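Kundwood Works
February 2025

A thread on moving a workroom from one side of a trading estate to the other, a distance of 700 metres, which took us most of the month.

The old unit was at the Ernovmont end, above the tile place. It had carpet. I don't know who looks at a room where people are going to drill things and thinks, carpet. We spent years picking screws out of it and I believe a good many of them are still in there, holding it down.

The new one is on the ground floor, which I pushed for, having carried my end of a bench down the Ernovmont stairs more than once. No carpet. Big door. Kettle socket in a sensible place. I signed before I'd looked up.

You should look up. It's a corrugated ceiling, painted white, and when it rains you can't hear the radio. First proper downpour we all stopped and stood there like cows.

Moving, then. We got a quote from Lundmont for a van and a crew, and then we got a second look at the bank balance, and then we borrowed a sack truck. I'd like to say the sack truck paid for itself but it had a soft tyre and went left.

Things that moved easily: the kettle. The mugs. One very small vice.

Things that didn't: the benches, which had been built inside the old room by people who plainly expected to die there. One had to come apart. It has gone back together with two bolts over, and I've put them in a jar and put the jar where I can't see it.

We wrote labels on everything before we left. Good labels, thick pen, destination on each box. The destinations were "back left", "back right" and so on. Nobody had agreed which way we'd be facing.

So for a week the sandpaper lived with the tea and the tea lived with the extension leads. You'd go for a biscuit and come back with a four-way.

Shelves next. I wanted them deep. I was told deep shelves are where things go to be forgotten, and I said yes, I know, that's the attraction. We went with white ones. They looked enormous until something was put on them.

The rule was that shelves are for materials and bags go on hooks. The hooks arrived on a Thursday. By then the bags had been on the shelves for long enough to have rights.

Lighting. I'd budgeted 3000 for doing the whole room up and a fair bit of that was pencilled in for lights, and then the ceiling came with its own fluorescents and they all worked. I have never been so pleased by a tube in my life. There's a fan up there too, and air con on the far wall.

The remote for the air con turned up in a drawer, with batteries in. I've lived in three houses where I couldn't manage that.

By the third week you could cross the floor without turning sideways, and people had started standing about in the middle of it, which I take as a sign that a room is working.

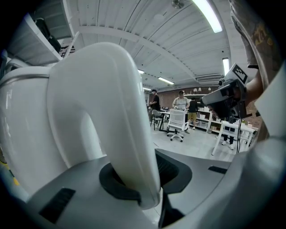
Third week. Fan, lights, air con, and the white mesh chair doing its usual job of being leant on.

On the chair. We have proper stools. I chose them, I drove to fetch them, they're the right height for the benches. What everyone wants is the white mesh one on casters. If you get up from it to answer the door you may as well put your coat on.

It also rolls very well on a bare floor, a thing we never found out on the carpet. The floor slopes a bit towards the big door. I'll leave you to put those two facts together, as I had to.

Somebody suggested a rota for it. I said I wasn't going to run a rota for a chair. There's now a rota for the washing up, which is what I got for having opinions.

Storage update, for the person who asked under my last thread. Small parts are in drawers now. I bought 30 drawers' worth of cabinet from Chu, the shop by the roundabout, and carried it in through drizzle with the drawers still in it. Take the drawers out first. They say so on the side of the box, in quite large letters, which I read at the far end.

Every drawer has its label. The last one says "misc". It was full before any of the others had anything in them.

Cables have their own crate. The idea was to coil each one and tie it. The first layer is beautiful. I would ask you not to lift the first layer.

Sweeping. The old place never got swept because you can't sweep a carpet and the hoover was frightened of it. Here you can do the whole floor with a wide broom, and I've become a bit of a bore about it. I do it last thing, wall to door, and if anyone walks across it while I'm going I say nothing in a way they can hear.

What I found in the first sweep: a drill bit we'd blamed on a visitor two years ago. So that moved with us, somehow, in somebody's turn-up or in the sole of a boot. Sorry to the visitor.

We still need a doormat, a clock, and a second bin. We have one bin. It's at the far end, under the air con, and the amount of rubbish on any given bench can be worked out from how far that bench is from the bin.

There's also a debate about paint. White ceiling, white shelves, white chair. I was called over and told that it was starting to feel like the inside of a fridge. I said fridges are very well organised. The sample pots have come anyway and they are all, as far as I can tell, white.

Things I'd do again: go on a dry day, empty the benches first, get the kettle in before anything heavy. Things I wouldn't: lend out the tape measure on moving morning. Ours is at large.

Someone's asked if we miss the old place. The view, a little. You could see over the tile yard to the railway, and at lunch you could watch a man on a forklift being extremely careful. Here we look out on the backs of bins. I've got quite fond of one of the bins.

The old keys went back last week. The landlord walked round, looked at the carpet for a good long while and asked whether it had always crunched.

Next job is the hooks, still in their packet. I know which drawer the packet is in. It's in misc.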